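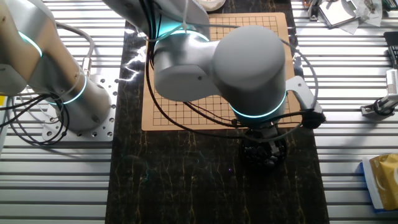 # Trundport vocal PA for MCs and open mic nights

The Trundport is a portable PA made for rap and spoken vocals over a backing track. It has one speaker, a built-in mixer with 3 microphone inputs, and a separate stereo input for a laptop, phone or DJ mixer. It suits rooms holding up to 200 people. For anything bigger, look at the Dredard stack instead.

Most small PAs are tuned for a singer with a guitar. Put a heavy beat through them and the words go missing. On the Trundport the track and the microphones run on separate limiters, so a loud kick drum does not pull the vocal down with it.

## What you get

- Trundport speaker and mixer unit
- Two Esalach handheld microphones, wired
- Two microphone cables
- Mains lead with UK plug
- Stereo cable, mini-jack to twin jack
- Padded cover
- Printed quick start sheet

The third microphone is not included. Any standard dynamic microphone will work in input 3. Stands are sold separately.

## Using it for battles and cyphers

Each microphone channel has its own volume, bass, treble and mute. The mute is a large push button with a light, so the host can cut a mic between rounds without looking for it.

There is also a "talk over" switch on channel 1. With this on, the backing track drops whenever someone speaks into that microphone and comes back up when they stop. Leave it off while people are performing, or the beat will dip on every line.

Handhelds get cupped a lot at rap nights. The Esalach grille is shaped to put up with some of this, but covering the whole head will still cause feedback if the speaker is behind the performer. Put the speaker at the front of the stage and slightly to one side.

## Recording a set

The record output on the back gives a plain stereo mix of everything going through the desk. It is taken before the main volume control, so you can turn the room down without changing the recording. It does not give each microphone on its own track -- if you need that, the Tsikata rack mixer does it and can be fitted to the Dredard.

## Review from a customer

> We used ours for a clash night in the upstairs bar. Four MCs, one DJ, and you could hear every word from the back. The treble on channel 2 needed turning down a bit for one of the lads. My only moan is the mains lead, which is too short for our stage.
>
> -- Jamila Fakir

A longer mains lead can be added at checkout.

## Questions we get asked

**Can I link two together?** Yes. Use the link socket on the first unit and the line input on the second. Set the volume on each one separately.

**Does it have Bluetooth?** No. Tracks have to be played through a cable.

**Can it be used outdoors?** In dry weather, yes. The padded cover is for transport and is not waterproof.

**Are wireless microphones supported?** Any wireless receiver with a jack or XLR output can be plugged into the microphone inputs.

## Delivery and returns

Trundport units go out by courier and need a signature. Unused items can be sent back in their original box. Microphones can only be returned if the seal on the bag is unbroken, unless they are faulty.

The next batch is due in September. Orders placed before then are filled in the order they come in, and your card is charged when the unit leaves us.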